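Papers > Stomum Workshop > Section 4

4. Deciding when a grasp counts

I'll admit it, our first grasp detector was one line of code. If the jaw width stopped shrinking, we called it a grasp! That's fine for boxes and terrible for cloth, which keeps squashing long after you've got it.
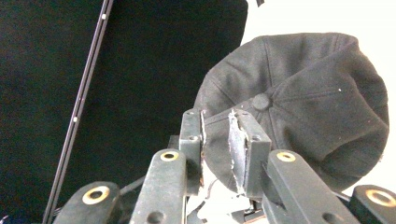
Figure 3. A cap held by the brim, wrist view.

So Yi-chun Tang rewrote it as a small classifier in Grunico, our labeling tool. It reads jaw width plus a wrist crop over a window of 30 frames, and it only fires once per window (the old one chattered like mad).

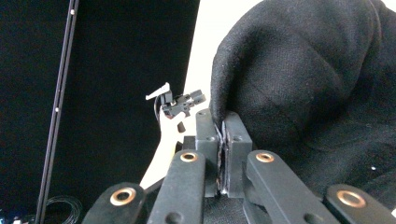 We trained it on 200 clips and kept 23 back for testing. Five of those still came out wrong, all of them late releases.
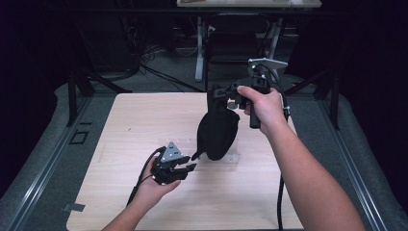

Time alignment was the part I underestimated. Each wrist stream has its own clock, and the planner wants one timeline, so we resample everything to the head view before labeling. With two grippers over the table and a black bag hanging from the right one, a small offset can pin the grasp label on the wrong hand. We now store the offset with every episode.

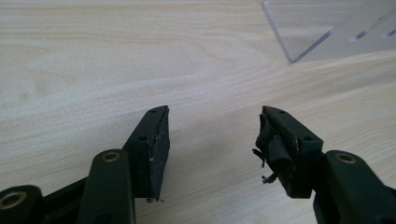
Does the detector need retraining when the pads are swapped? We'd retrain the last layer only, since the width signal shifts a bit and the rest carries over fine.

Contact the Stomum editors | Back to top

We use cookies to remember your reading settings. Accept | Manage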